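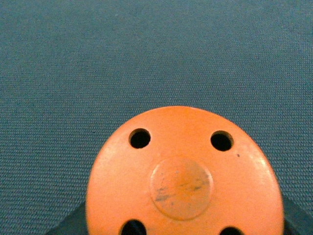 Lending a robot your hands

In the training hall at Tuma, the first lesson is about patience. Dilani Siddiqui moves a small hand controller, and the arm follows her a moment later. She has taught the same task 176 times since April: go to the bin, lower the gripper, close, lift, come back.

The bins are blue and stand in rows on roller tracks. A person learns such work in one morning. The robot needs many good examples, and also a few bad ones, in which the operator misses and then corrects herself.

"If I am too perfect, it learns nothing about mistakes," says Siddiqui.
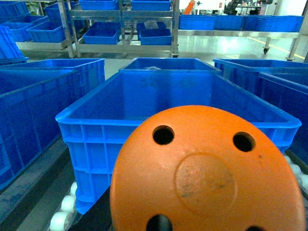
Santeri Miettinen does not agree that the bad examples help so much. In his opinion most of them only teach the arm to hesitate, and he would keep 30 and delete the rest.

The two still argue about this over lunch. They agree on the tiredness. After two hours at the controller the movements become shorter and a little careless, and the robot copies this too.
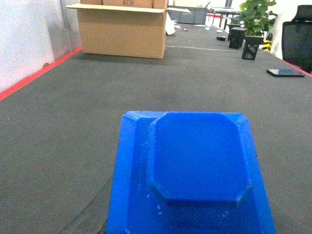 For this reason the operators change places often, and each of them works in a different style. Siddiqui comes to an object from the side, while Miettinen prefers to go straight down. The next set will have 299 examples, with both styles mixed.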